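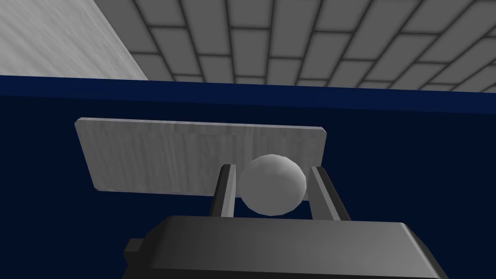
Culik is a grasp planning and contact checking package for parallel-jaw grippers. It takes a gripper model, an object mesh and a description of the surroundings, and returns a ranked list of grasp poses with approach and retreat paths. Planning runs against a simulated cell, so a pose can be checked from the wrist view before any hardware moves. A white sphere between two fingers is a useful first case: the mesh is coarse enough to show its facets, the narrow dark gap on either side of it is visible from the wrist, and the flat board behind the fingers gives the collision checker an obstacle to account for. The contact solver reports such gaps as a signed distance per finger. Positive means clearance, negative means penetration, and anything inside the tolerance band is treated as touching.

The package is sold as a runtime library with a desktop viewer. The library has no graphical dependencies and can be installed on a controller without the viewer.

Grasp planner

Candidate grasps are sampled from the object mesh as pairs of opposing surface points. Each pair is tested against the finger geometry, the jaw stroke and the friction cone at both contacts. Pairs that pass are grouped by approach direction and scored. The default score combines contact area, distance from the center of mass and clearance along the approach. All three weights can be changed in the job file, and a custom scoring function can be registered from Python or C++.

Rotationally symmetric objects need a setting of their own. On a sphere, every pair through the center scores the same and the ranking is decided by rounding. Set symmetry to "full" for these parts. The planner then ranks by arm configuration and travel from the current pose, and drops the duplicates.

Low-polygon meshes are accepted as they are. Facet normals are used directly unless smoothing is turned on, in which case normals are interpolated across edges flatter than the crease angle. With smoothing off, expect contact normals to jump when a finger crosses from one facet to the next. This can show up as chatter in the force estimate during a slow close.

Contact and collision checking

The checker keeps two geometry sets. The contact set holds the inner finger faces and the object. The collision set holds everything else, including the gripper body, outer finger faces, fixtures, walls and ceiling. A pair of bodies belongs to one set only. Moving a finger pad into the collision set by mistake is the most common cause of an empty result list, and the log now names the pair that rejected each candidate.

Finger splay is modeled. Each jaw takes an angle in addition to its stroke, either as a fixed offset or as a function of load. Grippers imported from older job files have both angles set to zero.

Viewer

The viewer draws the same geometry the checker uses. There is no separate display mesh, so flat shading and visible facets are normal. Textures can be applied to walls, floors and fixtures for camera work and have no effect on planning. Views can be attached to any link, and the wrist view follows the tool frame with a settable offset and field of view. If the gripper housing fills too much of the wrist view, move the offset forward along the tool axis. Hiding the housing is possible but also removes it from rendered output, and a perception model tuned on that output will see a different view on the real arm.

Rendered views can be exported with depth, segment labels and object pose. Export runs offline and keeps step with the simulation clock.

Technical data

Supported grippers: two-finger parallel, electric or pneumatic
Gripper models supplied: 71
Contact update rate: up to 515 Hz
Maximum bodies per cell: 108
Solver parameters open to the user: 13
Mesh input: STL, OBJ, PLY
Robot description: URDF
Interfaces: C++, Python, ROS 2
Operating system: Linux, 64-bit
Graphics card: needed for the viewer only

The contact update rate depends on mesh size and the number of active pairs. Use the benchmark tool in the install folder to get a value for a given cell.

Options

Khunthong path module. Replaces the straight-line approach with a full joint-space planner. Recommended where a fixture or panel stands close behind the part. Requires a robot description with joint limits. Velocity and acceleration limits are read from the job file and override those in the robot description.

Gilley calibration tool. Fits the tool frame, jaw angles and finger length from a set of recorded poses, then writes a corrected gripper model. The original model is kept beside it. A fit with too few poses or poor spread is refused with a message stating which axis lacks data.

Offline license. For controllers with no network access. Bound to a hardware key.

Known limits

Soft fingers and suction tools are not supported. Deformable objects can be loaded but are treated as rigid. Contact between the object and a tilted support is solved correctly only when the support is marked as static. Objects thinner than the tolerance band may be reported as touching both fingers while the jaw is still open - lower the tolerance or add a pad thickness to the gripper model.

Signed distance values are given in the unit of the job file. Mixed units between mesh and job file are not detected.

Changes in the October release

Rejected candidates are logged by body pair. The symmetry setting accepts "axis" as well as "full". Jaw angle as a function of load has been added. The wrist view keeps its offset when the gripper model is swapped. Job files from the previous release load without conversion, but files saved in the new format cannot be opened in the old one.

Ordering and support

Culik is licensed per controller. The viewer may be installed on any number of desktop machines at the same site. An evaluation license covers all functions except pose export and includes the sphere and board cell as a starting job.

Technical questions go to Veikko Sjöberg at the Plilville office. Please attach the job file, the gripper model and the solver log. Screenshots from the viewer are helpful for contact problems but do not replace the log.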